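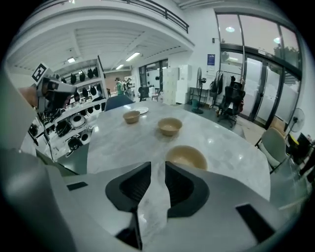

Combien de temps faut-il laisser reposer une pâte à gnocchis ?
Le moins possible. Dès qu'elle se tient, on la façonne et on la cuit, sinon elle rend de l'eau et on rajoute de la farine jusqu'à manger des petits cailloux.

Je vous parle d'expérience, j'en ai raté des saladiers entiers ! La recette que je fais maintenant me vient de Rosaura Rengifo, avec qui je partageais une cuisine grande comme un placard à Malberg. Elle ne pesait rien, moi je pèse les pommes de terre, et pour le reste je fais comme elle.

Je prends un kilo de pommes de terre farineuses, cuites à l'eau avec la peau. Je les épluche encore brûlantes (un torchon dans la main, hein) et je les passe tout de suite au presse-purée, étalées sur le plan de travail. On laisse la vapeur partir – le temps de ranger la casserole – puis on ajoute un jaune d'œuf, une bonne pincée de sel et 250 g de farine, en 3 fois. Le dernier tiers, je ne le mets pas toujours en entier.

On mélange du bout des doigts, sans pétrir. Ensuite on roule des boudins de 2 cm d'épaisseur et on coupe. La fourchette pour les rayures, c'est joli, mais les soirs de flemme je m'en passe.

Cuisson dans une grande eau salée qui frémit. Quand ils remontent, je les sors à l'écumoire et hop, dans la poêle avec du beurre et de la sauge.

Pour congeler : crus, bien espacés sur un plateau fariné, puis en sachet quand ils sont durs. On les jette dans l'eau sans décongeler !

La prochaine fois, je vous donne la sauce aux noix de Marlies Wieser, dès que j'aurai retrouvé le papier où je l'ai notée.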